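Rodemport kitchen – update for Siham Daher, 5 June 2022

Sorting is behind but moving. 52 parcels checked so far, 17 still to log. Cupboards not started. Ekaette Ibrahim has the stock list, will send when the totals agree – they dont yet.
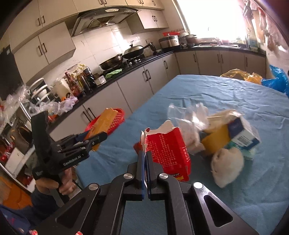
*Kitchen table, sorting under way: boxes, bags, red basket.*

Spend to date £2628 out of £3817. Rest is for shelving and lidded tubs, quote from Briment still to come. Torn packets get rebagged, not passed on as they are. Need a yes from you on the shelving before we order, and a second table if the budgt allows. Next report October.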